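羊毛フェルトで鍋敷きを作ろう 水とせっけんだけの基本レシピ

冬のあいだ、うちの台所では鍋敷きがいくらあっても足りません。そこでおすすめしたいのが、針を使わない水フェルト! 羊毛をお湯とせっけんでこするだけで、ふかふかの毛がぎゅっと締まった布になるんです。初めて作ったときは、あまりに楽しくて晩ごはんの支度を忘れました。

用意するもの
羊毛(メリノのトップ)、固形せっけん、お湯、気泡緩衝材(プチプチ)2枚、網戸用ネットの切れ端、古いタオル、丸い棒(めん棒や太めのラップの芯)。
羊毛は色ちがいで2色あると、仕上がりがぐっとおもしろくなります。私のお気に入りはルメックの青灰色。少しくすんだ色で、どんな鍋にも合います!

1 羊毛を並べる
プチプチの凸面を上にして広げ、羊毛を薄く引き抜きながら並べます。はさみで切ると繊維の端がそろってしまい、からみにくくなるので、必ず手で抜いてください。1層目は縦、2層目は横。これを繰り返して6層まで重ねます。このときの高さに「こんなに!?」と驚くはずですが、大丈夫、びっくりするほど縮みます。
出来上がりよりひとまわりもふたまわりも大きく並べておくのがコツです。

2 お湯をかける
ネットをかぶせ、せっけんを溶かしたお湯を中心から外へ少しずつ。手のひらでそっと押して空気を抜きます。まだこすらないでね。
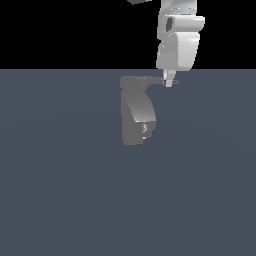
青灰色に白と灰色

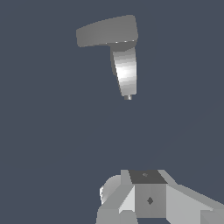
3 なでる、こする
ネットの上から円を描くようになでます。最初は赤ちゃんの頭をなでるくらいの力で、表面がまとまってきたらだんだん強く。ときどきネットをはがして、毛が網目に入り込んでいないか確かめます。指で表面をつまんでみて、毛が浮かずに全体が持ち上がったら次へ進みましょう。

4 巻いて転がす
もう1枚のプチプチではさみ、棒に巻きつけてタオルの上でごろごろ。向きを90度ずつ変えながら、縦横まんべんなく転がします。同じ向きばかりだと細長い鍋敷きになります(ハリナ・カチョロフスキさんの講習会で私が作ったのがまさにそれ。今は瓶敷きとして活躍中です)。
熱めのお湯と冷たい水に交互にくぐらせると、さらによく締まりますよ。

5 すすいで干す
せっけんのぬめりがなくなるまですすぎ、最後に酢をひとたらし入れた水に浸します。タオルで水気を取り、形を整えて平らに陰干し。端が波打っていたら、湿っているうちに引っぱって直せます。

よくある失敗
真ん中が薄い:層を並べるとき、中央の重なりが足りていません。
表面がけばだつ:こすり始めが早すぎたか、せっけんが少なめ。泡で手がすべるくらいがちょうどいいです。

2月には同じやり方で、型紙をはさんだ袋ものに挑戦します。羊毛の残りは捨てずに取っておいてくださいね!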